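**Checked pouch, lining keeps creeping out at the open end. Fix?**

Sewing / small makes, posted Monday

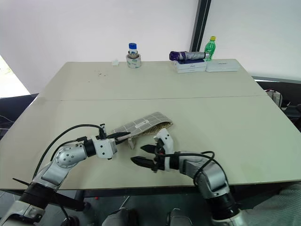 Bernadette Crenshaw

Quick one, am supposed to be packing these. Grey pouch with the white grid check, tan spotty lining, little white label stitched on near the middle. Got 12 of them to do for the Winside spring stall and every single one does the same thing. Lay it flat and the lining shows at the open end. Press it, looks lovely, come back after lunch and it's rolled out again.

Outer is a mid weight cotton, lining is thinner. Cut both from the same pattern piece. Turned through a gap in the lining and closed by hand. No topstitching becuase I didn't want a line across the check.

Do I unpick the lot or is there a cheat? Also the small tab on the side, mine flops about, can I shorten it without opening the seam? Need them boxed by April. Ta.

---

**jarkside_jo**

Lining's too big. Same pattern piece is your problem, the thin stuff gives a bit when you sew it and then has nowhere to go except out the top. Next batch cut the lining 3mm narrower each side and take a slightly deeper seam at the bottom.

For the ones already made, don't unpick everything:

- open the hand-sewn gap only
- pull the lining out through the top, turn it wrong side out
- new seam along the bottom, 5mm further in than the old one
- trim, close the gap, push it back in
- press from the lining side first, rolling the edge so the outer sits just over

Ten minutes each once you've done a couple. If it still creeps then you do need a line of stitching round the top, sorry. Grey thread on grey check hardly shows anyway. I use Skjelbred 206 for this and you have to go looking for it.

Tab: no, not neatly. Fold it under on itself and catch it down with a few stitches, or leave it. People like something to grab.

---

**Pins_and_Peas**

just iron it hotter?? steam and then put a heavy book on over night. works on mine

---

**tackingthread**

Steam won't hold it for long if the lining is oversize, agree with jo. But understitching would also work if you can face opening the top seam: stitch the lining to the seam allowance close to the edge, nothing shows on the outside so your check stays clean. Fiddly on a small opening. Take the flat bed off the machine and go round slowly.

Wouldn't do it on all 12 though. Try one each way and see which you hate less.

Box them flat with tissue, not rolled. Rolled ones go back to curling at the edge, I had a batch come back from a shop looking awful.

---

**Bernadette Crenshaw**

Did jo's way on two tonight, sitting much flatter. Cutting the next linings smaller. Leaving the tabs alone. Does the 206 come on a big reel? only seen the titchy ones

**jarkside_jo**

Yes, 800m. Titeck had them when I last went in, bottom shelf by the zips.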